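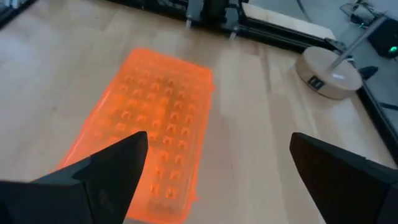

3 min read

Does a forfeited match count toward league standings if the other school just doesn't show?

My daughter plays girls' tennis for Sorncombe. Our opener against Pustthorpe was supposed to be away, so we drove over, parked, unfolded the chairs, and got to admire six very nice courts with no Pustthorpe team on them. Their coach says the match was postponed. Ours says it was a forfeit. The league page says 0-0 for both of us, as if the whole afternoon never happened. My daughter would like her win. I would like my gas money. Which of us has a case?

Posted by chairs_in_trunk, Dec 3, 2020
Print this | E-mail this
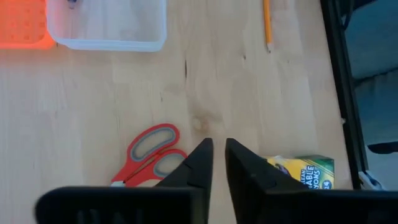 Torben Grube

I kept the book for Brikulham tennis for 10 seasons and have sat through more of these arguments than I have matches.

In our league, it came down to who told whom, and when. If the home school sent notice to your athletic director before your team left, it was a postponement, even if the AD read the message that evening over dinner. If nothing was sent, your coach had to report the forfeit in writing. Saying "forfeit" loudly in a parking lot didn't count, though I've seen it tried.

A confirmed forfeit went in the standings as a team win. Individual players got nothing for it. Your daughter's own record stays where it was, so you may want to break that gently.

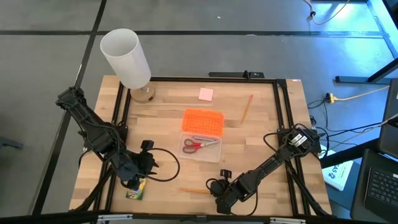

The other thing to check is whether this was a league match at all. Openers are often non-league, and then the league page will sit at 0-0 until spring no matter who forfeited what. Look at the printed schedule – ours had a tiny star by the league dates, explained on a page that most parents had already thrown out.

On the gas money, no.

baseline_betty

We had this with Wendt last year and they just replayed it in December. It was freezing and we lost. Be careful what you ask for.

not_the_ref

forfeit is a forfeit. 6-0 6-0 all the way down the lineup, everybody knows this

Torben Grube

Everybody does not know this, but I admire the confidence. Some leagues do write a score in for a forfeit. Ask your AD for the bylaws and read the part on scheduling. Ours was two paragraphs long and contradicted itself once.

chairs_in_trunk

Update: checked the schedule. There is a star. Our coach is writing the e-mail tonight.

286 views | 10 comments | Share

Contact us | Copyright 2020 | Back to top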